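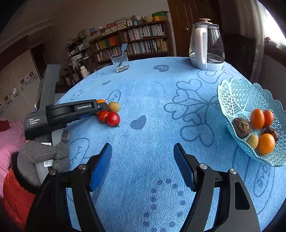 Gripper trials, tomatoes and oranges, 21 April 2019

Two handhelds on the round table, ribbed blue pads on mine. Caroline Mfaume has the view that the Navarro pads are better on anything with a skin. Caroline Mfaume also chose the Navarro pads, so I'm noting the view and moving on.

Oranges: either pad set will do. Dull, which I'll take.

Tomatoes: the Bruvora pads need a much lighter squeeze. At setting 81 I got juice. Backed off to 700 on the Kakum controller, whose scale runs the other way to everyone else's, and the next one came through with its dignity. Write the direction on the box, please, in ink.

Cloth bunches if you come in low. Approach from higher up and stop blaming the linkage.

Still to do: small round stuff from the basket, then pivot pins for play. Ganico want their spare pads back by December. Find spare pads.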